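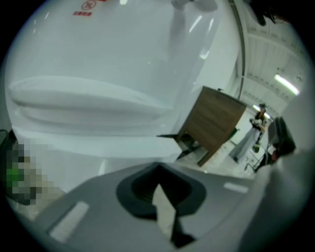
The view from the hand-held gripper, close up against a glossy white object shaped like an appliance.

Benjamín Medina has a rule for the students in his robotics project at Zurkadach: no one gets to say "it learned." They may say what they recorded and what the score was. The rest, he thinks, is advertising.

I went in doubtful and told him so. Student robotics has a way of ending in one good video and a lot of applause. Medina didn't argue. "The video is the worst thing we make," he said. "You can shoot it 40 times and show people the one you like."

The project, called Kondance, has students carry a gripper by hand through ordinary household jobs and record each try from the tool's point of view. By April they had 1140 recordings. After the students went back through them and threw out the bad ones, 727 were left.

That is a lot of waste, I said. "It's a lot of honesty," he answered, a line I suspect he has used before. When I pressed him, he gave a better answer. Students rush, he said. They bump into things, or they forget what the task was halfway through. "A person can fix a sloppy grab without noticing. Then you train on it and wonder why you got sloppy grabs."

What do the six students get out of it? Medina was less sure there. Two of them like the coding. One told him in writing that the work was boring, and he gave her full credit for the report.

I asked whether any of this would end up in a kitchen. The group is entering the Skondberg contest, and he expects to finish in the middle.

"In a kitchen? Not ours," he said. "Ask me again when it can open a lid it hasn't seen."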